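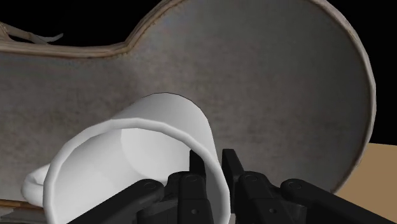 Setting Up the Troncoso Vanity Cell

Posted 2021-05-02 by Ese Uzor

The Troncoso cell is the simulated bedroom corner we use for tabletop pick-and-place with a cup. It has one arm, one vanity table and a long history of people opening the scene file, dragging something slightly to the left, and saving. These are the steps for getting it back to a state you can trust. Set aside an afternoon. I've seen it done in an hour, and I've seen what came of that.

You need Joveo installed, the Vekside furniture pack, and write access to the cell folder. If you don't have write access, ask Loan Quan, who will want to know why.

Step 1. Start from the clean scene

Open troncoso_base, not troncoso_base_new, and under no circumstances troncoso_base_new_final. Save a copy under your own name before you touch anything. Load the room first, then the furniture, then the arm. Joveo will let you load them in any order you like and will hold it against you later.

Check the units. The Vekside pack is in centimeters and the room is in meters. If the vanity comes in the size of a parking structure, you skipped the import dialog.

Step 2. Place the arm

Fix the base to the world, not to the rug. The rug is scenery with no collision shape, and an arm parented to it will go wherever the rug goes. Type the base position in by hand from the cell sheet. Don't nudge it with the mouse until it looks right; it always looks right.

Send the arm to its home pose and let the simulation run with no controller for a bit. It should hold still. If it sags, gravity compensation is off. If it shivers, the gains from somebody's last project are still in the file. Reset both before going on, and put the values in the log, where the rest of us can enjoy them.

Then jog the gripper over the tabletop and bring it down slowly toward each side. You're looking for two things: that it can get there at all, and that the elbow doesn't have to do anything embarrassing along the way. The mirror is the usual trouble. It stands up from the back of the table and the wrist works close to it, so turn on the collision overlay while you jog.

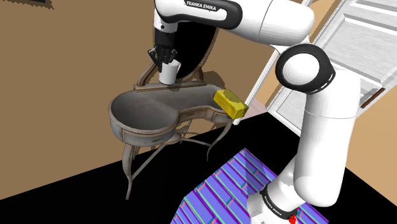
Cup held just above the vanity, with the yellow block to its right.

Step 3. Fix the tabletop collision

The vanity has a kidney-shaped top with a raised rim. The default collision shape that comes out of the importer is a box. You can guess how well those two get along. With the box in place, a cup set down near the waist of the table will rest on thin air, looking very pleased with itself.

Run the top through Sirkum, which cuts a mesh into convex pieces. Ask for 11 pieces. Fewer than that and the rim goes soft at the curves; more and the physics step slows down with nothing to show for it. Do the top only. Leave the legs and the mirror supports on their simple shapes, however much the scrollwork tempts you.

To check it, drop the cup from a few centimeters in the middle, over each lobe, and right on the rim. It should land and settle. A cup that buzzes in place has pieces overlapping beneath it. A cup that falls through the table means you forgot to press Apply. I have reported this to the developers as a bug twice.

Step 4. Set up the cup

The cup needs to be hollow as far as the physics is concerned. A solid hull will close off the mouth, and any grasp with a finger inside the rim will stop at an invisible lid. Build the wall out of separate pieces and keep the handle as one of its own.

Set the mass and friction from the cell sheet. If the grip slips, resist turning friction up until the cup behaves like a magnet. Look at the closing force first, then the fingertip shapes, then friction, in that order.

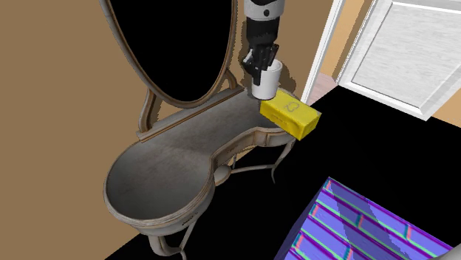
Clearance is the other half of it. Put the yellow block where the sheet says and run a slow approach to the cup with the overlay still on. Watch the fingers against the rim of the table as well as against the block. Anything that touches before you meant it to will turn red, and you should take red personally. Raise the approach height until it clears, then do the same on the way back up with the cup in the grip.

Try it with the cup on its side too. Most scripts that work beautifully on an upright cup have never been asked this question.

Step 5. Check the wrist camera

Open the wrist view and close the gripper on nothing. Both fingertips should be in view and should meet in the middle of the picture from left to right. If they meet off to one side, the camera mount has been rotated. Type the mount angles in again. If one of them is off by 90 degrees, somebody has been helpful.

Open the side view next and make sure the arm doesn't hide the cup over the whole working area. Some hiding is fine. Losing the cup for the entire grasp isn't.

Step 6. Run the acceptance batch

Set the random seed to 1399 and run the standard batch of 159 episodes. Go and have lunch. When you come back, sort by failures and watch the first few at normal speed before you open a single log file. Most of what goes wrong in this cell is obvious to the eye and thoroughly mysterious in a spreadsheet.

Run it again with the same seed. The 2 runs should match. If they don't, something in the scene is still being placed by the clock instead of the seed, and it's nearly always an object added since September.

Looking after it

Rerun the batch whenever Joveo updates, including the updates described as minor. Delete the cached collision pieces when you change any furniture mesh, or Sirkum will go on serving you last month's table. Lock the room and furniture layers when you're done.

Known problem: on first load the arm sometimes starts a hair away from its home pose. Reload the scene and it goes away. Loan has a fix on a branch, and has had it there for a while.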